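Paper cup

A paper cup is a disposable drinking cup made from paperboard, usually with a thin lining that keeps liquid from soaking through.

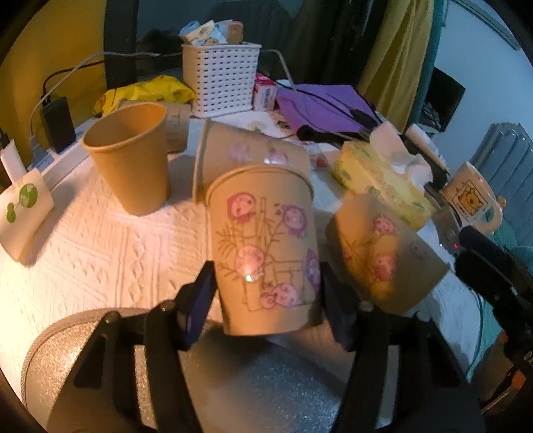 Design

Most paper cups taper towards the base, so that empty ones can be stacked. The rim is rolled outwards, which stiffens the mouth and makes it more comfortable to drink from. The outside may be white or left kraft brown, either plain or printed. Cartoon figures, bamboo and leaves are among the motifs used.

Lining

Polyethylene is the usual lining. Some makers use plant-based plastics or water-based coatings instead.

Use and disposal

Paper cups are common at parties, offices and takeaway counters. Lined cups are harder to recycle than plain paper, and many local schemes do not accept them with other card.

See also

Disposable tableware
Paper plate
Cup sleeve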